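Home | Stations | Operator Rules | Training | FAQ | Contact

This site uses cookies to remember your station and language. Accept | Manage settings

Small Parts Handling: Frequently Asked Questions

These answers cover the two-arm benches at Kondmont. They apply to operators, trainers and anyone who edits a program. Where an answer here differs from the card posted at your bench, follow the card and tell Pornthip Nilsuwan so one of them can be corrected.

Who is allowed to run a two-arm bench?

Anyone who has finished the bench course and has a current sign-off in Dremska. The sign-off is good for one year. If you have only done the single-arm course, you may load and unload parts while the arms are stopped, but you may not start a cycle.

Do I have to do the bench check if the last shift just did it?

Yes. The check belongs to the person starting the work. It takes a few minutes:

- Press the emergency stop and confirm that both arms lose motion.
- Look at the indicator light on each arm and compare it with the color chart for your bench.
- Follow each cable by hand from the connector at the wrist to the point where it leaves the table.
- Open and close each gripper once with nothing in it.

Log the check in Dremska before the first cycle.

How much slack should a cable have?

Enough for the wrist to reach the far corner of the work area and turn fully both ways without pulling on the connector. A loop resting on the table is fine. A loop that crosses the path of the other gripper is not. Move it and clip it before you start.

Can spare cables stay on the table?

They can stay along the back edge or at the side, outside the marked reach of both grippers. If a program moves an arm over them, take them off the table. The planner in Flultell does not know they are there.

Why are we asked to use a cloth or matte top?

Metal parts on a shiny surface give double edges in the camera view, and the pick point shifts. Black is the standard color here. Wrinkles are acceptable if a part stands level on them. Smooth the cloth between batches, and replace it if it has a hole or a loose thread that could catch on a finger.

What kind of tray should I use for metal brackets?

A low-walled cardboard tray is the default for aluminum and cast brackets. The walls have to be low enough that the gripper can reach the floor of the tray without touching them. Worn edges are allowed. Soft corners, a torn wall or a floor that has bowed upward mean the tray goes in recycling.

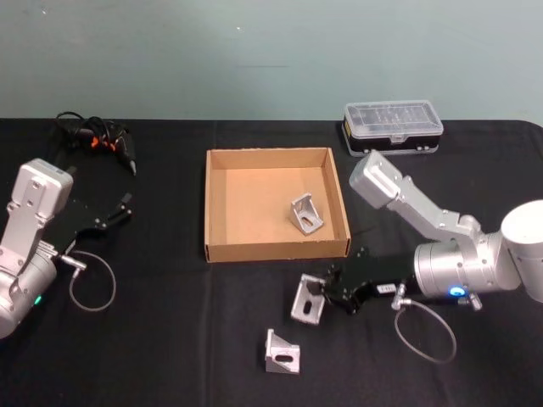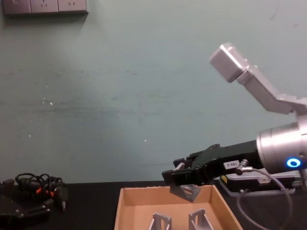

Corner brackets and the cardboard tray. First picture: one bracket in the tray, one in the right gripper, one on the cloth. Second picture: three in the tray.

How should brackets be placed in the tray?

Standing on their base, with space between them for an open gripper finger. Brackets that touch each other tend to get picked in pairs. If one falls over, pause the cycle and stand it up by hand. Do not let the program try to right it unless the program was approved for that.

Can both arms reach into the tray at the same time?

No. One gripper in the tray at a time. The other arm waits outside the walls, on its own side. Flultell enforces this in approved programs, but jog mode has no such limit, so when you are jogging it is up to you.

How high should the gripper release a part?

The part should be touching the floor of the tray, or as near to it as the program allows. Dropping brackets from height marks the edges, and those marks have been the most common reason for rejection on this line. In the March review, 438 of the 1463 rejected parts had edge marks and no other fault.

What speed may I use?

Set the speed dial to the value on your bench card. Setup and teaching are done at the slow setting only. The dial may go to 100 percent only in an approved program with the guard closed.

May I reach in to move a part while an arm is holding another one?

Only after you have paused the cycle and the controller shows that both arms are held. An arm that is standing still may be waiting for a signal, so check the controller screen every time. Use the stop button if you have any doubt. You will not be asked to explain a stop.

What do I do if a part slips in the gripper?

Pause, open the gripper over the cloth with your free hand under the part, and check the finger faces. Wipe them with a dry cloth. If the same gripper slips twice in one shift, take it out of service and write down the number from its label.

Do cases and tools have to come off the table?

Storage cases may stay at the back if they are closed, latched and outside the reach of the arms. Hand tools, cups and phones come off. Anything that stays on the table during a cycle has to be there when the program is tested, too.

When does a program need to be approved again?

When you change the tray, the part, the gripper fingers, or the position of either arm base. Changing the cloth does not count. Send the request through Dremska with a short note on what changed. Sunee Sombatkul reviews requests, normally by the end of the next working day. Requests sent on Sunday are read on the following working day.

Do these rules apply to the Delaunay benches?

Mostly. The Delaunay benches have a different guard and a different stop circuit, so use their own sheet for the bench check. Everything here on trays, cables and part placement applies to them as written.

Where do I report a near miss?

Use the near miss form in Dremska, or tell your trainer and they will fill it in with you. Report it the same day, even if there was no contact and nothing was damaged.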